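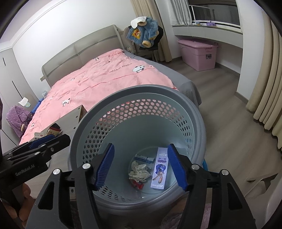 3 min read

Tidying a bedroom is an untidy job to teach. The items that collect at the bottom of a basket are thin, light or crumpled, and a set of rigid fingers tends to push them aside. Mindlow, a supplier of training equipment for household automation, has built its latest rental kit with that difficulty in mind.

The Priteo service lends hand-held grippers to research groups for periods of 25 or 50 days. Operators work with them in ordinary homes, and the resulting recordings are returned with each task labeled from start to finish. Parsons, the review laboratory, received a kit in August and used it for 2 sets of household chores.

Its reviewers found the ridged finger pads well suited to slim boxes and flat packets. Paper was less predictable -- a loose wad could be lifted easily but was often slow to release. They also noted that the grip became tiring after more than three hours of continuous use, and that the printed guide gave little advice on rest periods.

Mindlow states that a revised guide is in preparation. Orders in the region are handled through its Lelgate office, which also supplies replacement pads.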